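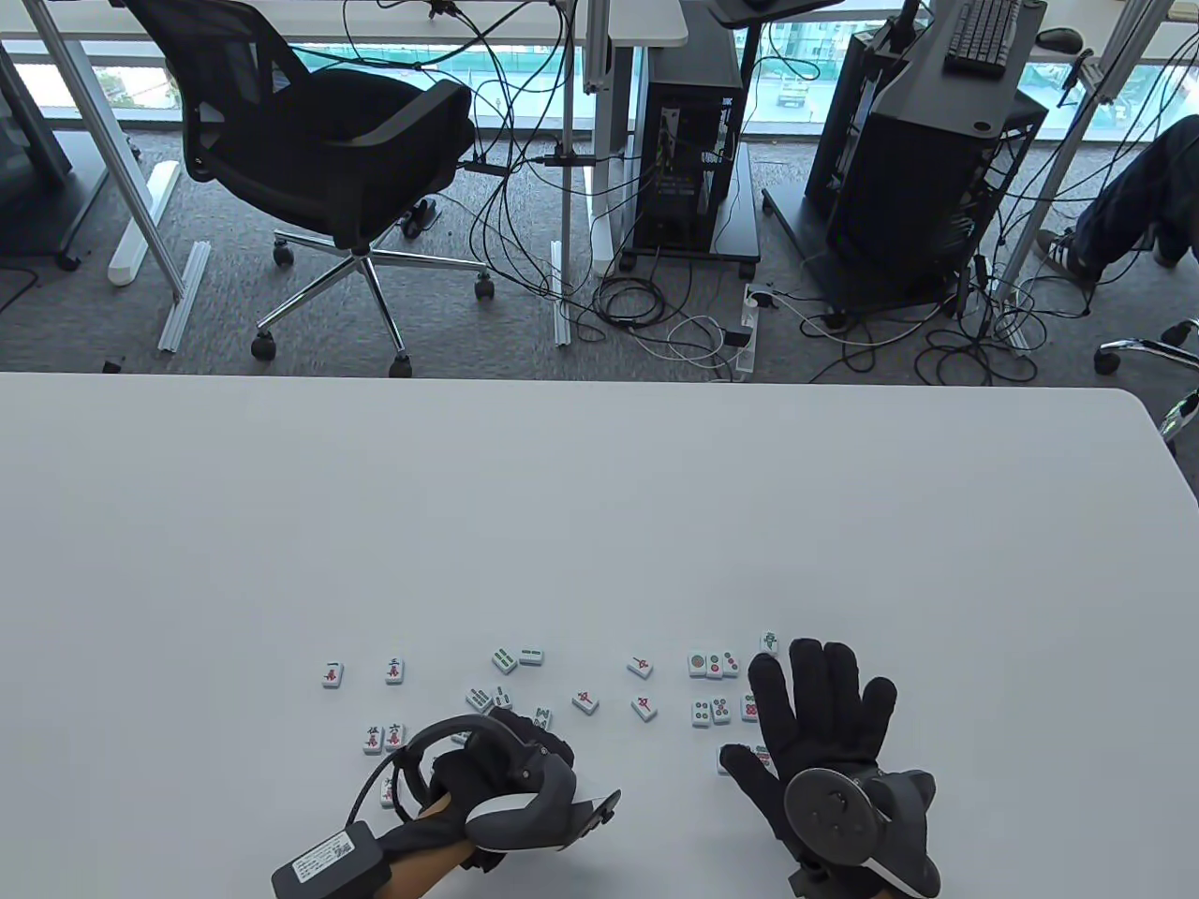

From: Flunley bench
To: handwork list
Date: October 14, 2020
Subject: Re: Tile sorting, how many demos before we train?

On the Fostora side, someone wrote:

> We have 84 demonstrations of the mahjong sort and the arm still
> hesitates between two tiles that sit close together. Do we
> record more, or change how we record? Also, do you use one
> layout or a new one each time?

A new layout each time. In September we recorded 397 episodes with the tiles laid out in tidy rows, and the policy learned the rows. It reached for places where a tile ought to be. Since then we scatter them by hand before each take and leave some at an angle. Two touching tiles are worth having in plenty of episodes if that is where yours gets stuck.

On how you record: check the gloves first. Ours are black fabric, and if the tracker on the back of the hand slides, every fingertip position after that is off. We stop and redo the wrist strap after every 14 takes. It is dull but it saved us throwing away whole mornings.

Two smaller things. Open the hand fully and hold it flat over the table at the start of each take — the Jikeson software uses that pose to line up the fingers, and a lazy half-open hand gives you a bent thumb for the rest of the file. And keep the battery cable slack enough that you can turn your wrist without feeling it pull.

I would not train on 84. Bergeron got usable picks at a few hundred, with the same tiles as ours. I can send our layout notes if you want them, but they are mostly about lighting.

Flunley bench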